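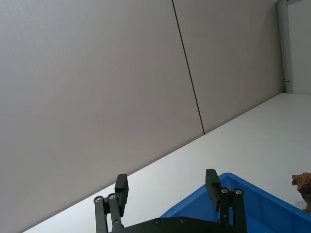

Fig. 1. Two-finger gripper, fingers apart.

Who Gets to Sit in on Court? A Semester of Trying to Read Public Trial Records
Project report by Aoi Ikeda
Partner: Mehrangiz Ghorbani

So my partner Mehrangiz and I wanted to do our media law project on something we could walk to, and the Clirkby district courthouse is two bus stops from campus. Our question was pretty simple: when a reporter gets charged with something, how much of the case can a regular person follow without being a lawyer?

We picked the Montes case. If you didn't grow up near here, Montes was the little weekly paper that ran leaked police overtime sheets, and two of its writers were charged with obstruction. They were cleared in September after a long wait, and the local coverage of the verdict was maybe four paragraphs (I was kind of shocked by that!).

What we did

We asked the clerk's office for everything public in the file. It came to 1,662 pages, and 1,390 of those we could open and read. The rest were sealed, or scanned so badly that they were just gray mush. We split the readable part down the middle and logged every hearing, every delay and who asked for it. Mehrangiz did the spreadsheet because she is much better at that than I am. I did the phone calls.

What we found

Delays were the big thing. The defendants spent 183 days waiting on one motion about whether their notebooks could be used as evidence. The prosecution asked for more time on that one twice and the defense asked once, so it's not as one-sided as I figured going in, and I had to rewrite my whole first draft.

Cost was the other thing. Copies of a full file can run up to $600 if you want them on paper, and the fee waiver form is only at the counter in Clinidlow, where the county records people moved. I took the bus out there and got there at 3:40 in the afternoon, and the counter closes at 3:30. Went back the next week and the waiver took five minutes.

We also compared how the verdict was covered. The Nelasska Courier used the word "acquitted" in the headline but repeated the charges in the first sentence and didn't get to the judge's reasons until the end. Mehrangiz thinks that's normal wire style. I think it leaves people remembering the charge. We never settled this, so both views are in our slides.

What we'd change

Start the records request in week one! We waited until week four and lost a lot of time. I'd also want to interview a juror, but our instructor said to leave jurors alone for this round. The hearing log is in Appendix B and the call notes are in Appendix C, with phone numbers taken out.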